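Hugo Le Goff
A few people asked how we cut our lunch costs without cutting the lunch. I said I'd write it up, so I'm doing it in pieces between other things today.

1/
Background. I run the shared kitchen for a building in Stenport. People from several offices eat there. Until February we ordered trays in every day, and a lot of it went in the trash. I didn't know how much, so we started weighing it.

2/
We weighed the scraps at the end of lunch every day for three weeks. The worst day was a Tuesday, at 106 pounds. That was pasta day. I had been sure pasta was popular.

3/
Most of it was food people had taken and not finished. What was left in the serving trays was a much smaller pile. I had expected the opposite and had already written an email to the caterer, which I did not send.

4/
So the first change was plates. The old ones were wide dinner plates and people filled them. We put those in storage and brought in small round ones with a raised rim. You can go back for more as often as you like.
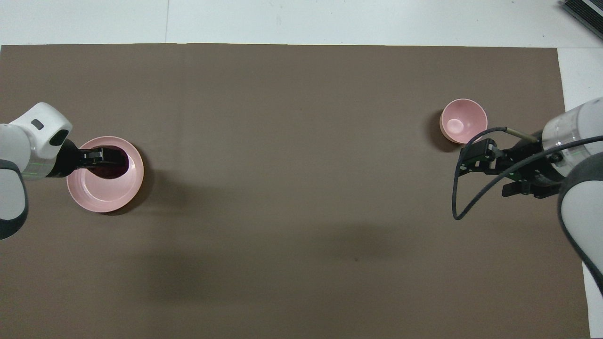
5/
The second change was bread. It used to be at the start of the line, and everybody took two rolls before they knew what else there was. Now it's at the end. We order less than half the rolls we used to and we haven't run out.

6/
Third change: labels. The old labels had names like "harvest medley." People took a spoonful to find out what it was, and then left it. Now the label says what's in it. "Carrots, lentils, onion, a little chili." Plain labels take me five minutes in the morning.

7/
What didn't work: signs about waste. We had one by the dish return with a total on it. People read it the first day. By the end of the week someone had stuck a lost-keys notice over it. I took both down after the keys were claimed.

8/
Also didn't work: asking people to book lunch the day before. Boyer, our caterer, liked the idea because it gave them a headcount. But meetings move, people forget, and the ones who forgot came down anyway and were annoyed. We dropped it after nine days.
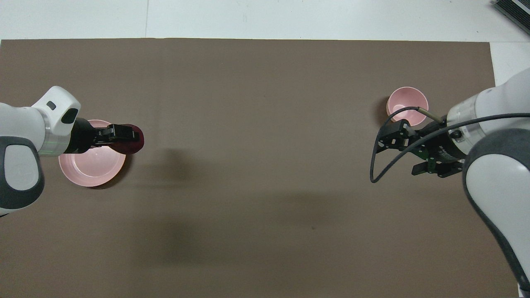

What we do now is send Boyer a number at 9:30 in the morning based on who has badged in. They said that was too late when I first asked. Then they looked at their own prep schedule and agreed that only the hot dishes had to be fixed the night before. Salads and sandwiches can move.

9/
On money, since that's what most of you asked. The bill came down by a little over 1,000 dollars in the first full month. Part of that is the rolls. Most of it is ordering fewer hot trays. I don't have a clean split and I'm not going to make one up.

10/
Someone asked if people complained about the small plates. Yes, in the first week. The complaint was having to stand up again. We moved one of the serving tables closer to the seating and I haven't heard it since.

11/
Leftovers in the trays. Anything that has stayed properly cold gets boxed and put in the fridge on the second floor, with the date on it. It's gone by four most days. Hot food that has sat out on the line goes in the compost. I know some places box that too. We don't.

12/
If you want to try the weighing part, you need a bathroom scale, a bucket, and one person who will do it every day. Weigh the bucket empty first. Keep plate scraps and tray leftovers apart or the numbers won't tell you anything. Coffee grounds go in their own bin. We forgot that on day one and had to throw out the reading.

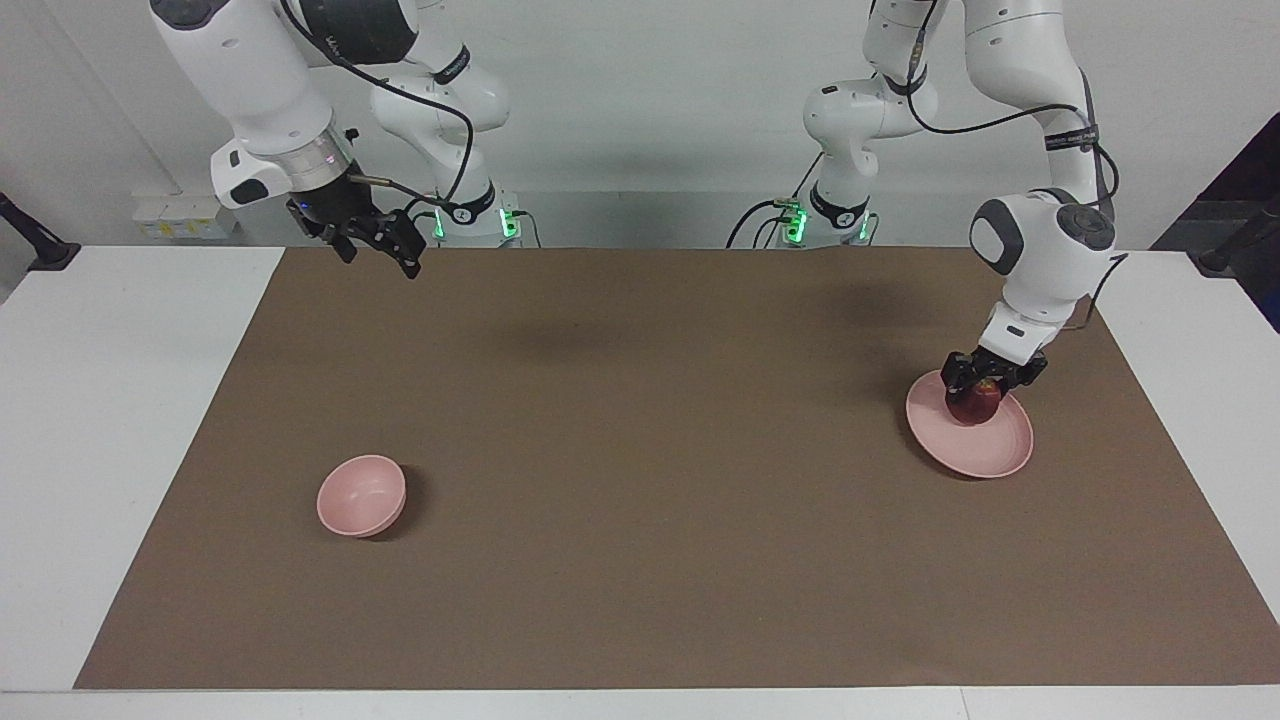

Shared Spaces, Vanimley Building

13/
Back after lunch. Several replies about soup, so: soup is hard. It's heavy, so it makes the numbers look bad, and people either finish it or leave nearly all of it. We went to smaller bowls and it helped some. Tomato still comes back more than the others. I might just stop ordering tomato.

14/
To the person who asked about using our own cook: we looked at it. The kitchen has no hood over the range, and putting one in means going through the roof. The landlord wasn't interested. So it's catering for now.

15/
And yes, the wide plates are still in storage. We get them out for the holiday meal. If anyone in Stenport can use a few dozen of them the rest of the year, message me and we can work out a pickup at the loading door. Mornings are better.

16/
Next thing on my list is fruit. We buy from Troltoser and the bananas all ripen at once, so it's green ones early in the week and brown ones at the end. I've asked if they can split the delivery in two. Waiting to hear back. I'll add to this thread when I know.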